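Stundness Managed Services
Client Support Desk – Ticket Record

Subject: Shared drives and accounting application unavailable at Birine branch office
Client: Erdem Property Management
Priority: High
Status: Resolved, under observation
Assigned engineer: Ross Aitken
Category: Network / Site-to-site VPN

Issue as reported

The client's office manager contacted the Support Desk at 8:11 a.m. to report that staff at the Birine branch could not open the shared drives or the Jekura accounting application. Internet access and e-mail were working normally. The main office was not affected. The client advised that 22 employees were unable to process rent payments and asked that the matter be treated as urgent because of the month-end close in December.

Initial assessment

The ticket was accepted at 8:15 a.m. Remote access to the branch firewall was available through the management address. The VPN tunnel between the branch and the main office was shown as connected, but no return traffic was being received from the file server. A continuous ping from the branch to the server's internal address failed. The same test from a workstation at the main office was successful.

The Jekura application server was checked and found to be running. All services had started, and no errors had been written to its event log overnight. The fault was therefore treated as a network matter, and the application vendor was not contacted.

Work performed

8:24 a.m. – VPN tunnel reset from the branch side. The tunnel reconnected within one minute. No change in service.

8:31 a.m. – Configuration of both firewalls compared with the last saved backups. The branch firewall matched its backup. The main office firewall did not. A static route to the branch network was missing, and a new route covering a wider address range had been added.

8:40 a.m. – Office manager contacted by telephone. She confirmed that a door access contractor had attended the main office the previous evening and had been given the firewall password by a member of staff. The contractor had asked for a route to be created for the new door controllers.

8:52 a.m. – Approval received from the client to remove the new route. Current configuration exported and saved to the client folder before any change was made.

8:58 a.m. – Contractor's route removed and original static route restored. Ping from branch to file server successful.

9:05 a.m. – Shared drives confirmed as available on two workstations at the branch. The Jekura application opened on both, but closed again on one of them after sign-in with a "session lost" message.

9:20 a.m. – Session fault traced to a stale record held by the application server from the previous day. Record cleared under the vendor's standard procedure. User signed in and posted a test entry, which was then reversed.

9:34 a.m. – Session timeout on the application server reviewed. The value was set to 900 seconds, in line with the client's policy. No change made.

Root cause

Branch traffic was being sent to the door controller network as a result of an unplanned change to the main office firewall. The change had not been submitted through the Support Desk and was not recorded in the client's change log.

Follow-up actions

The firewall administrator password has been changed and is now held by Stundness and by the client's office manager only. The door controllers will be placed on a separate network with their own address range – a quotation for this work has been sent to the client under a separate reference. Configuration change alerts have been turned on for both firewalls and will be sent to the Support Desk mailbox.

The client is asked to direct all contractors who need network access to the Support Desk before any work begins. Requests of this kind are normally handled within 2 business days.

Client correspondence

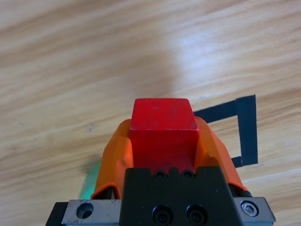

Will the branch lose its connection again when the door controllers are moved to their own network?

The move will be carried out after office hours, and the branch should expect one short interruption while the main office firewall is updated. Staff should save their work and sign out of Jekura before leaving for the day. An engineer will test the shared drives and the accounting application from the branch before the work is signed off.

Ticket notes

Client has accepted the explanation and has asked for a copy of the firewall change record. Copy sent by e-mail to the office manager. Ticket to remain under observation until the month-end close is finished, then close if no further faults are reported. – R. Aitken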